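Twelve weeks with the grippers

I promised a proper update on the work stuff and then went quiet for most of winter, so sorry to the three of you who asked. Things got busy! Good busy, though. I've been at Koststead for going on four years now (mostly returns and repacking, phones and small electronics, the occasional box of mystery chargers) and I have never gone home with so much to talk about at dinner. My partner has started putting a timer on it.

So, the short version for anyone new. Koststead signed up with an outfit called Jivus to bring robot arms onto the repack benches. The arms themselves are still a while off. Before they can do anything useful they need to be shown the job, over and over, by people who know the job. And the people who know the job are us.

When the email came round in January I assumed it would be like the time they brought in the new scanning software, where a bloke in a nice shirt talked for an hour and then we all quietly went back to our spreadsheets. Instead they asked who wanted to have a go. I put my hand up before I'd finished reading, and so did Taha El Khatib from inbound, who has wanted to work with robots since he was a kid and has the drawings to prove it. There were 19 of us in the end, out of a site of a bit over a hundred.

You hold a gripper in each hand and you do your normal work with them. Pick up the phone, put it down, move the box, turn the thing over. The grippers have those blocky black-and-white markers on them so the system can work out where your hands are going, and each little task gets saved as one run. My first day I did 12 runs and my forearms felt like I'd been painting ceilings. I dropped a charger four times in a row. Taha got 30-odd done and was unbearable about it until lunch.

But you get better, and the getting better is fun. I can't explain it except to say it's like learning to eat with chopsticks when you're already hungry. You stop thinking about the squeeze. You start noticing things about your own job that you've never had to put into words -- how you always tip a phone up on its long edge before you lift it, or how you nudge a box with your knuckle to see if it's full. I've been doing that knuckle thing for years and had no idea. 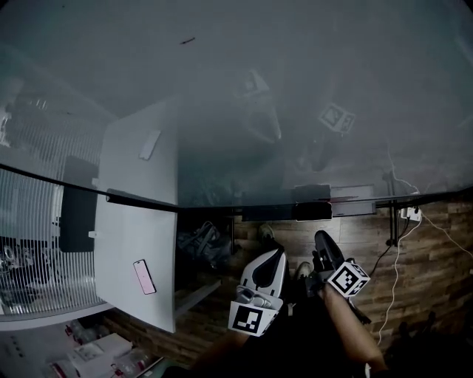

The best bit has been the Thursday-style catch-ups (they move around, hence the "style") where we sit down with the Jivus crew and go over what's been recorded. They'll play back a run and ask why you paused. And you have to think! One time I'd paused because the phone was face down and I wanted to check for a cracked back before sliding it, which is just habit, but they hadn't known to look for it. There's now a whole batch of runs only about that. I felt about ten feet tall.

We passed 3061 runs as a group last month. I've got 527 of them, which puts me second, and I will say no more about who is first because he reads this blog.

Now, the serious part, because a few people at work have asked me straight out whether I'm training my own replacement. It's a fair question and I don't want to be the person who waves it away because she's having a nice time. I thought about it a lot before I started and I still do on the drive home.

What we've been told is that the arms will take the repetitive end of repack: the same handful of models, same boxes, hundreds a shift. The odd stuff stays with people. Hours are locked in until the end of the current agreement, and anyone who did gripper work gets first go at the operator roles when those come up. I've read the letter. The union delegate has read it too, a lot more slowly than I did, and came back with a list of questions, and two of them changed the wording. That made me feel better than the letter did.

I also know that a promise about next year is a promise about next year. Some of the older hands in returns have decided they want nothing to do with it, and I get that completely. One of them taught me everything I know about repack. She said she'd rather spend her last few years doing the work than showing it to something, and I didn't have an answer for her. We still have our tea together. She wants to hear the gossip, just not hold the grippers.

For me, personally, what has changed already is my body. I used to finish a run of late shifts with my right wrist in a brace. Gripper days are mixed in with normal days now, two and three, and we swap every hour, and the brace has been in the glovebox since autumn. The other change is harder to pin down. For the first time at this job somebody is writing down what I know. There's a folder of notes, with our names next to the bits we came up with, and the tipping-the-phone thing is in there under mine.

It isn't all smooth. The grippers pinch the skin at the base of your thumb if you hold them the lazy way (get gloves, get the thin ones). The tracking gets confused by shiny surfaces and we've lost whole afternoons to it. The booking system for sessions is called Onu and it has logged me out while I was logging in. And we were meant to start on the bigger parcels, the ones that come through from the Tralier depot, but that's been pushed back twice now and I've stopped asking.

Next up is two-handed unboxing, with tape. Tape! I've been practising at home with the kitchen tongs and a cereal box and it is going very badly. If anyone out there has done this sort of work at another warehouse, please leave a comment, I'd love to know how your site has handled the roster side of things. Ours gets redone next month and I've been asked to sit in.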